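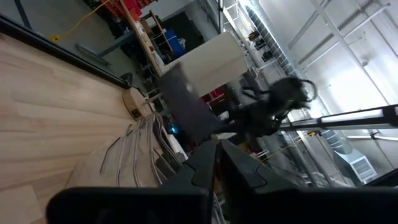 Sigita Mockus buys her butcher-block tops unfinished and does the rest herself. She runs Kistulano, a small packing business that puts up dried fruit and nuts for local shops, and most of its work gets done standing at a bench.

"People ask about the food and I end up talking about tables," she says. "I've had steel, I've had plastic folding ones. Steel is loud. You set down a tray and everybody looks up."

The wood has to be looked after. She sands the tops by hand and oils them on a Thursday evening so they can sit overnight. She used to do it in the morning, and lost half a day's packing every time. The food stays in its trays and never touches the wood.

The black trim along the edge was her brother's idea. The bare edge was getting dented by carts, and he had a length of strip left over from another job. "I thought it would peel off in a month," she says. "It's been 4 years."

Clear trays come in sleeves of 50 from a supplier called Brastavik. Mockus takes them out of the sleeve and keeps a stack on the tabletop, nested, within reach of whoever is filling. They stick together in cold weather, and she has tried most of the tricks.

"You twist, you don't pull. If you pull, you get three at once and two of them crack."

On a normal day the shop fills 300 trays. In May, when the Juška stores put in their summer order, it can be more than that, and she brings in her niece to help with labels.

Light was the other thing she changed. The old ceiling fixtures threw shadows over the work, and she kept missing lids that hadn't closed on one corner. She went to strip lighting after visiting a bakery that used it. The first week gave her a headache - she had bought the brightest ones in the catalog - and she moved them twice.

The floor is still plain concrete. She priced a coating once and put the money into a second bench, which is 18 inches longer than the first. Yellow extension cords were a choice, too. "Gray cord on a gray floor, I tripped on it with a full tray of apricots. So I buy yellow."

Next she wants more outlets along the wall. The electrician is due back with a quote.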